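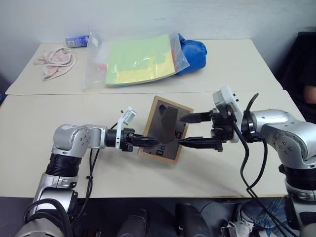
Why Can You See Yourself in a Window?

Have you ever looked out of a window at night and found your own face staring back at you? In the daytime you could see the yard and the trees. Now there you are, messy hair and all! The glass hasn't changed one bit. The light has, and light is what this page is all about.

Light is a champion bouncer

Light zooms out of the sun, a lamp or a flashlight in straight lines. When it hits something, it bounces, a lot like a ball. Scientists call this bouncing reflection. You see your sneakers because light bounces off them and lands in your eyes. No light, no sneakers (well, they're still there, but you might trip over them).

Smooth or bumpy?

Think about throwing a tennis ball at a flat wall. You can guess where it will go. Now throw it at a big heap of rocks – it could fly off anywhere! Light works the same way. On something very smooth, like a mirror or a still pond, all the light bounces off in a neat pattern, and your eyes get a picture. On something rough, like a brick or a sweater, the light scatters every which way and the picture gets scrambled.

Paper feels smooth to your finger, but under a microscope it's a tangle of tiny fibers. That's a rock heap to a beam of light!

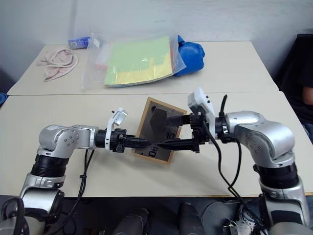
Back to that window. Glass lets most of the light go straight through, and a small part bounces back. That small part is bouncing all day long, but the sunshine pouring in from outside is so bright that you hardly notice it. After dark, hardly any light comes in, your lamp is on, and the faint reflection finally gets its turn. Switch off the lamp and your face fades away. Try it tonight!

Make a spoon mirror

You need a shiny metal spoon and your own face.

1. Look into the bowl of the spoon. You're upside down!
2. Flip it over and look at the back. Now you're right side up, with a great big nose.
3. Move the spoon slowly closer, then farther away. What happens to your face?

A curved mirror sends light off at different angles, and that bends and stretches what you see. Fun-house mirrors do the very same trick, only bigger.

Words to know

Reflection: light bouncing off something.
Scatter: to go off in lots of directions.
Transparent: clear enough to see through, like glass.

Written by Ifigeneia Tsolakis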